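Fruta artificial em taça vermelha: limpeza e disposição na bancada
Última atualização: segunda-feira, 21h41 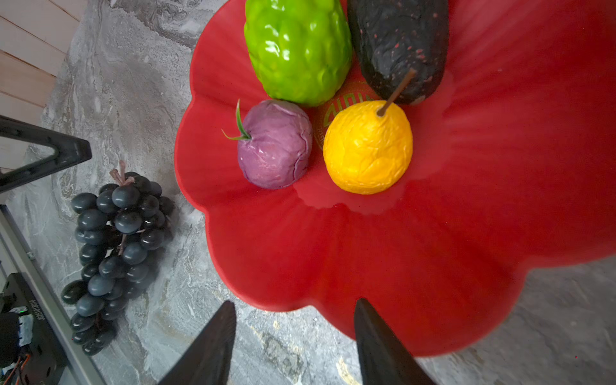 murdo_nisbet
Procuro um método de limpeza para fruta artificial com acabamento brilhante. O pó acumula-se sobretudo nas superfícies enrugadas. No meu conjunto as piores são a roxa e a amarela em forma de pera, que tem a casca toda vincada. A verde, de relevo irregular, também não ajuda. Até agora usei pano de microfibra seco, sem resultado nos sulcos. As uvas ficam fora da taça, na bancada.

B_Akbulut
Pincel macio, cerdas de 1 cm, a seco. Depois água morna com uma gota de detergente neutro, pano bem torcido. Não mergulhar: se o núcleo for de espuma, absorve água pelo furo do pé e demora dias a secar.

zubeyde.s
Discordo da água. Em peças pintadas o verniz embacia. Uso ar comprimido, a 20 cm, desde fevereiro e não perdi brilho.

B_Akbulut
O ar comprimido desloca o pó, mas não tira gordura. Numa cozinha há sempre gordura. Testa-se primeiro na base da peça.

ferhat_sonmez
Nos cachos o ar funciona, nos pés finos não. Parti um assim. E eu punha as uvas dentro da taça, a cair por cima do bordo.

murdo_nisbet
Já experimentei. Tapam os gomos da taça, e com ela em forma de flor prefiro deixar o bordo livre. Também riscam menos o vermelho.

Remzi D.
Atenção ao logótipo dourado no fundo. Numa taça da Volwood que tive, o dourado saiu com limpa-vidros. Nessa zona só água, sem esfregar.

zubeyde.s
Nisso estamos de acordo. Eu punha um disco de feltro por baixo das peças.

Remzi D.
O feltro retém pó - volta-se ao mesmo problema. Silicone transparente, 1 mm.

murdo_nisbet
Fiz o teste na base da peça amarela: pincel e pano húmido, sem perda de brilho. A escura, com pintinhas, fica para o fim de semana.

416 visualizações · 51 gostos · 9 respostas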